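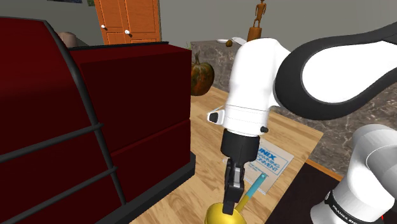 Red couch, orange wardrobe.

1/ A few people asked how the job share at Stornberg works, so I'll put it in one place. I do the first half of the week in payroll and Callum Urquhart does the second. We overlap for one morning.

2/ Pay is split straight down the middle. So is holiday. Bank holidays are pooled and divided, otherwise whoever has the start of the week gets nearly all of them. Check this before you sign anything. Ours wasn't in the first contract.

3/ We each applied separately. Callum wanted fewer hours when his mum moved in, I wanted them when my second was born. HR at the Skastville office put us in touch. It took 4 months from form to start date.

4/ Handover is a shared notebook in Proso plus a phone call if something is on fire. We tried long emails at first and neither of us read them to the end. 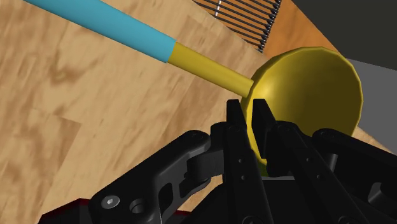 Ladle, turquoise and yellow handle.

5/ Money. Nursery for the days I work costs me 491 a month. Full time it would have been over 800. I take home less than I did, but the gap is smaller than I expected once you take the fees and the train off.

6/ Pension is the part I got wrong. Contributions drop with your pay and I didn't top mine up for the first year. Lauri Ruotsalainen from the union branch went through the figures with me in July and I've put them up since.

7/ Promotion is still a grey area. When the team leader post came up we asked to apply as a pair and were told there was no process for it. They do it at Ciobanu, where my sister works. We've asked for it in writing and are waiting.

8/ Will answer questions tonight after bedtime. Please don't ask me about tax credits, I don't know.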